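Breakfast table opens at Utolden community hall

A free breakfast table has opened at the community hall in Utolden, with toast and hot drinks on offer from 7.30 until 10 each morning.

The table is run by Smadi, a local food charity, and paid for with a grant of £1079 from the parish. Over half of that went on kitchen items and an electrical check of the hall's sockets. The rest will cover bread, spread, tea and milk until December.

Joelle Yammine, who manages the project, said the idea was to keep it simple. "People told us they wanted somewhere to sit down before work or after the school run. They weren't asking for a fry-up. Toast and a mug of tea was what came up again and again."

The toaster takes two slices at a time, and plastic plates and mugs are used so that small children can help themselves.
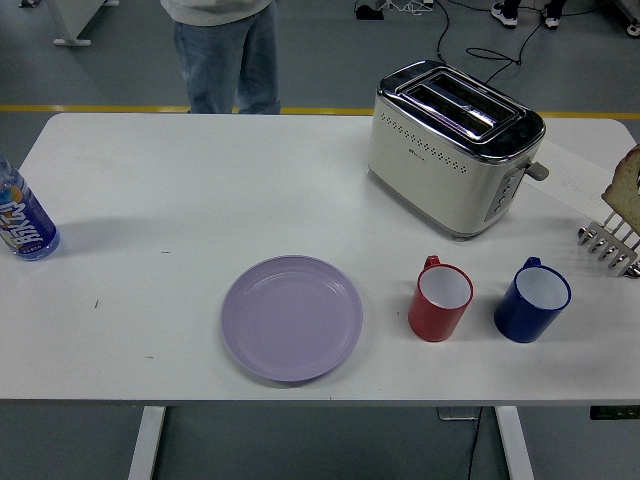

Do visitors need to book a place?
Booking is only needed for groups of six or more, who should ring the hall the day before.

Smadi sent a short survey to 482 homes in Utolden and the nearby village of Prallside in the spring, and 329 were returned. Most people who replied said they would come at least once a week. A smaller number asked for gluten-free bread, which will be kept in a separate bin and toasted on request.

Hendrik Ntuli, who lives in Prallside and takes the early bus into town, said he would use it on his way to the stop. "I'm usually out of the door with nothing inside me. Two slices and I'm fine until dinner."

Bread is being supplied by Gavach, the bakery on the high street, which has agreed to put aside 11 loaves a week at cost price. Owner Majdi Saab said the loaves would be a mix of white and seeded, sliced medium so they fit an ordinary toaster.

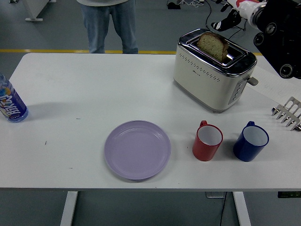
What can people bring if they want to help?
Unopened jars of jam, marmalade or honey are welcome and can be left at the hall office before noon.

Children under eight must come with an adult. Parking is at the rear of the hall, and the side door has a ramp. Gleice Holanda is taking names for the morning rota at the hall office.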